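Reviews > Software > Council & Planning > Bindeo

Bindeo is a tracker for public works. You give it the name of your town, and it goes off and reads the council agendas, the tender notices, the budget papers and the minutes, and comes back with one page per project saying what was promised, what it costs now and when it is meant to be finished. I have used it for two budget cycles to follow the Gondville water main replacement, a subject I am told I should stop bringing up at dinner.

Setup took me an evening. The sign-up screen asks whether you are a resident, a contractor or a government, and I spent longer than I should have deciding. Residents get the free tier, with 3 projects. I picked the water main, the Flokard Road bridge and the new bus interchange, in descending order of hope.

The first thing it found was a budget attachment of 226 pages, which I had downloaded myself last January and never opened. Bindeo had it sorted before my kettle boiled. The bridge was in there under "structures, minor", four headings away from where any sane person would look, and the completion date had slid by a full financial year. The council's own project page still carries the old date, in a cheerful green box.

Search is the best part. Type "pump station" and you get every mention across every document, with the paragraph quoted and a link to the page. It copes with scanned minutes, including the ones that were evidently scanned at an angle by someone with a bus to catch. It does less well with tables. Two columns of my water main costs were merged into one enormous figure, and for a whole Friday I believed Gondville was spending more on pipe than most countries spend on their navy. I wrote a stiff letter. I did not send it, thank goodness.
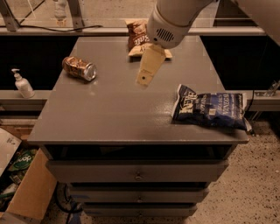
Alerts and reports

Alerts come by email, daily or weekly. Choose weekly. The daily setting tells you whenever a document changes, and councils change documents the way other people change channels. I had one alert because a comma had been removed from the parking strategy. I read both versions to see which I preferred.

The summaries are plainly written and mostly fair, though they are far too polite. "Timing is under review" appears a lot. After a while you learn to translate it yourself, and you can add a private note to any project, so mine now has a small glossary.

There is also a comparison view, which puts your town beside others of a similar size. I had hoped for company in my misery. Oprea, a bit smaller than us and with worse soil, finished its main in one go and has moved on to footpaths. I have turned the comparison view off.

The paid plan is $200 a year. For that you get unlimited projects, exports to a spreadsheet and a colour-coded timeline that I coveted through the whole trial. If you sit on a residents' group or bid for council work, it would pay for itself. For one person with a grudge about a pipe, the free tier is plenty.

Things I'd like fixed: the table problem, the phone version (the menu covers the map, and the map covers the dates), and the habit of logging you out halfway through a note. Support did answer me about the tables, with courtesy and a ticket number. The status of my ticket is under review.

Four stars. It loses one for the navy business -- and I'd still renew, if renewing something free counts.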